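How Do You Teach a Robot to Plug Something In?

Think about the last time you plugged in a lamp. I bet you didn't think about it much! You picked up the plug, turned it until the prongs lined up, gave it a push, and the light came on. Easy, right?

Well, it's easy for you. For a robot it's one of the hardest chores in the house, and I've spent most of this year working on it in our lab at Hukcombe. So let me tell you how we do it.

The old way to teach a robot was to write down every single move. Go forward this far. Turn this much. Close the fingers. That works fine if the plug is always in exactly the same spot. But move the plug over by the width of your thumb and the poor robot pokes at thin air (I've watched it happen, and it looks very silly).

Our way is more like learning to tie your shoes. Somebody shows you, and then they show you again, and again, and again. A person holds a pair of grippers, one in each hand, and does the job with those in place of fingers. Grippers are a bit like big tongs. Cameras watch the whole time, and a computer saves what they see. We call one try a "demonstration," and our project, which is named Asunum, needed a lot of them.

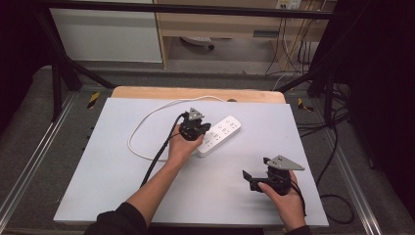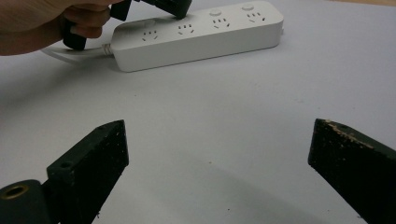

Why use grippers at all, when hands are so much better? Try this at home. Put on your thickest mittens and pick up a pencil. Everything changes! You have to come at it from a different side, and you can't feel the edges. A robot has that same trouble all day long, so we want it to learn from somebody who has the trouble too.

Here's what happened when we tested it. We gave the robot 20 demonstrations to learn from, and then we let it try a plug 100 times. It was terrible – it mostly bumped the plug against the top of the socket and stopped. Then we gave it 200, and it started doing something I really loved. When it missed, it wiggled! It slid the plug a tiny bit to one side and pushed again, just like you do when you're reaching behind the couch and can't see the outlet.

By September we had 1189 demonstrations, and the wiggling got quicker and neater. We also mixed in some practice from our friends at Trondach, who use different tables and different lights, so the robot wouldn't get too used to ours.

It still gets mixed up. Shiny plugs are tricky for it, and so are cords that curl back and get in the way. Next we're going to try teaching it to pull plugs out, and you'd think that would be simpler, but the whole power strip likes to come along for the ride.

One important thing before you go: please leave real plugs and outlets to the grown-ups if that's the rule at your house. The mitten test is just as much fun, and you can do it with a pencil, a spoon or a sock!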